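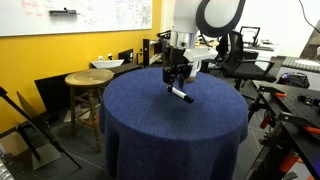 Brudbridge Technical Help Exchange
Section: Teaching by demonstration
Status: answered (3 replies)

Question

Hand guiding or remote control for recording a pen-and-mug task?

Our department at Skeltutstead has been asked to record a set of demonstrations in which a single arm handles a marker pen and a mug on a cloth-covered table. The recordings will be used to train a policy, and the set is to contain 348 accepted demonstrations. We have two means of recording available. The first is hand guiding, in which the operator holds the arm and moves it through the task while the joints are slack. The second is remote control, in which the operator stands to one side with a hand controller and watches the arm directly.

A trial carried out in July used hand guiding only. The operators found it quick to learn, but the wrist camera recorded sleeves and fingers in a large share of the attempts, and the gripper had to be opened and closed by a second person at the keyboard. We should be grateful for advice on the following points before the main recording begins.

Which of the two methods is to be preferred for a task of this size? May recordings from both be placed in the same set? Should attempts in which the pen is dropped be kept?

Posted 5 September 2018

Reply 1 (accepted by the enquirer)

Remote control is to be preferred in the case described. The policy will have to work from the camera views, and a person's hands will be absent from those views when it does. A set in which hands appear near the gripper may teach the policy to depend on them.

Hand guiding retains its use at the planning stage. It is recommended that one operator guide the arm through the full task several times, without recording, in order to find the wrist angles at which a joint approaches its limit. Those angles should be written down and given to everyone who will use the controller. A horizontal grip on a pen is easy to reach from above, but turning the pen to point downwards may require more wrist travel than expected, particularly at the far side of a round table.

With regard to mixing the two methods, our own practice at the Clivano training workshop is to keep them in separate folders and to note the method in the record of each attempt. In one earlier set of 1626 attempts this was not done, and 1247 of them had later to be checked by eye. The movements differ in speed and in smoothness, and the gripper commands are timed differently when a second person is giving them.

The operator should stand in the same place for every attempt and should face the same way as the arm where the room permits. Operators who face the arm commonly reverse left and right during the first session.

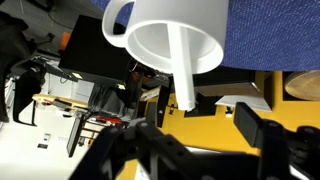 Should the operator be permitted to watch the wrist camera view on a screen while controlling the arm?

It is advisable to permit it, provided that every operator is given the same view throughout the set. The wrist view assists with the final approach to a small object, where the gripper itself may hide the pen from a person standing at the side. Operators should look up at the arm before making any large movement. If there is a noticeable delay between the arm and the screen, the screen should be switched off until the delay has been dealt with.

Reply 2

We use the Mac Suibhne controller and have had no trouble with it. Remote control is better. The speed setting should be lowered for new operators.

Reply 3

The first reply is sound, but it leaves the question of dropped pens unanswered.

An attempt in which the pen is dropped and then picked up again by the arm should be kept and labelled as a recovery. An attempt in which a person reaches in to replace the pen should be stopped at the moment of the drop and stored apart from the accepted set. Operators should not be asked to drop the pen on purpose until the ordinary attempts are complete, as they tend to become careless with the remainder.

The enquirer should also settle the starting positions in advance. We allow 4 starting positions for the pen and change between them according to a printed list. Left to choose for themselves, operators place the pen where it is easiest to grip. The cloth should be pulled straight between attempts, and any change of cloth entered in the log.

I would disagree with the first reply on one matter. Hand-guided recordings can be of service where the wrist camera is not used in training and the arm's own joint readings are all that is wanted. They need not be discarded.

Comment from the enquirer

The replies have been passed to the operators. The July recordings will be kept in a separate folder, and the main set will be made by remote control with the wrist view on screen. A further question concerning the labelling of recoveries will be posted under its own heading.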